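Why We Stopped Reading the Label: Clothing Care Habits Among Households in Callumberg
Student project report, Textiles and Everyday Life, spring term 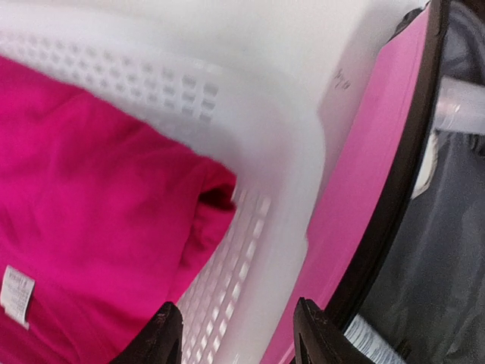 Figure 1. Pink garment in a white laundry basket, with its care label showing.

Background

When our group first sat down to choose a topic, we had a long and rather enjoyable argument about it, and what finally settled the matter was a sweater. One of us had shrunk it over winter break, and when we passed it across the table we found the label had said, quite clearly, to wash it cold and dry it flat. All of us had similar stories, and several of us had grandparents who would have been horrified. So we decided to find out how people in our own town learn to wash their clothes, and who or what they listen to when they do.

How we went about it

We wrote a short paper questionnaire and left copies at the Callumberg library, at the Gastent laundromat, and in the lobby of the Clusuvwood apartments, where the residents were very kind to us and offered us more coffee than we could drink. We handed out 151 copies in January and got 132 back, which pleased us enormously, as our instructor had warned us to expect far fewer. We also held 3 longer conversations with people who had checked the box saying they would be glad to talk.

What people told us

The most common answer to "Who taught you to do laundry?" was a mother or grandmother, with "I taught myself" close behind. Younger people often wrote that they looked things up on their phones, but usually after something had already gone wrong (one person drew a very small shirt in the margin, and we have kept that page).

Almost 100 people said they rarely or never check the care label. Many of them told us the symbols make no sense to them. The triangle caused the most trouble. It is about bleach, and we had guesses ranging from ironing to "danger." The washtub was the one most people recognized. Quite a few cut their labels out as soon as they get home, because they itch.

In the longer conversations we heard a lot about how things used to be done. One woman remembered her family's wash day and the order everything went in, whites first and work clothes last, all in the same water. She still sorts that way, though her machine fills fresh each time, and she told us she would feel strange doing it differently.

Problems with the study

Leaving questionnaires in a laundromat means we heard mostly from people who do the wash, and much less from those who have it done for them. We also forgot to ask about hand washing, and we are still annoyed with ourselves about it. The question on water temperature was badly worded, so we left those answers out.

If another group takes this on, we would suggest visiting the Ebihara dry cleaners too, which we ran out of time to do. Our blank questionnaire is attached as Appendix A, with the temperature question corrected.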